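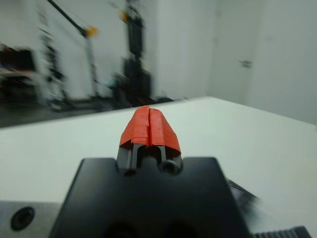
Carol Bunting would like to see more schools give students a whole term on one task, and says the Penrose robotics club has made good use of the time.

PENROSE ROBOTICS CLUB ENTERS GARKACH PACKING CONTEST

BORSKA, April 2018 - Students from the Penrose robotics club will compete in the Garkach Challenge, a contest for student teams working with two-armed robots. The club is one of 30 teams entered.

Each team must program its robot to pick up a small electronic part, place it in a box and set the box down in a marked area. Students may not touch the robot once a run has started. Judges score each run on accuracy and time, and a dropped part ends the run.

The club has been working on its entry since February and has logged 586 practice runs. Imogen Lightfoot leads the programming group. Jade Sedgwick is in charge of the grippers and keeps the log of failed grasps.

"Most of our early trouble was with flat parts," Sedgwick said. "The arm would get to the right spot and the fingers would close a little too high. We went back and changed the approach angle, then ran it all again."
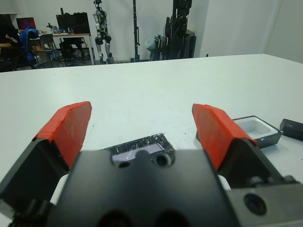
Two arms, one table

Teams may use one arm or both. The Penrose students chose both, which meant writing a set of rules for when each arm can move into the middle of the table. Lightfoot said that part of the code has been rewritten four times.
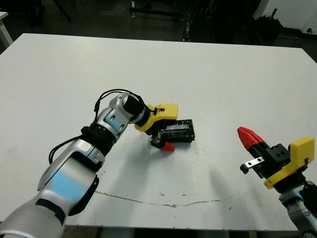
One arm holds a small black box just above the table. The second gripper is empty.

Open practice

The club has 53 members, and new students can join at any point in the year. No programming experience is needed. Practice is open to parents and visiting schools until the contest, and groups should contact Denise Bellamy at the Penrose main office to arrange a visit.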